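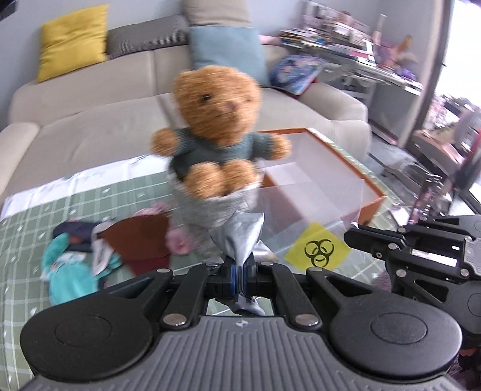 No. 19

**Learning to knit small things first**

In March I bought my first real yarn, at a shop called Flillard, near the tram stop in Trancombe. The woman there asked me what I wanted to make. I said a sweater for me, and she looked at me kindly and gave me a pattern for a sweater for a toy. I was a little offended. Now I think she gave me the best advice of the year.

A sweater for a toy has everything that a big sweater has. There is a neck, there are two sleeves, there is the rib at the bottom which always wants to roll. But when you make a mistake in row 12, you lose one evening and you don't lose a month. My first one I pulled out completely four times. The fifth time the sleeves were of different length, and I left them so.

What was hard for me was the vocabulary. I learned to count stitches from my grandmother, in my own language, and English patterns looked to me like a telephone bill: k2tog, ssk, yo. I wrote the short forms on a card and kept it in the yarn bag. After two weeks I didn't need the card — only for ssk, which I still look up every time.

About the yarn. I have tried two so far. Predard is wool, a bit rough, and it forgives a lot, the uneven stitches become quiet after washing. One ball is 152 meters and it is enough for a small sweater with a good piece left over. Doãn is cotton, very smooth and beautiful in the ball, but every mistake stays there for all people to see. I would not start with it.

I have also stopped knitting so tight. My hands were hurting after half an hour, and I thought this was normal. Then I changed to needles one size bigger and it went away the same week.

The sweater for me is now on the needles, in dark green. The pattern wants 325 stitches for the yoke at the widest place, so one round takes me almost the whole evening news. I am at the point where the sleeves must be put on a thread to wait, and tomorrow I will go back to the shop to ask which thread is good for it.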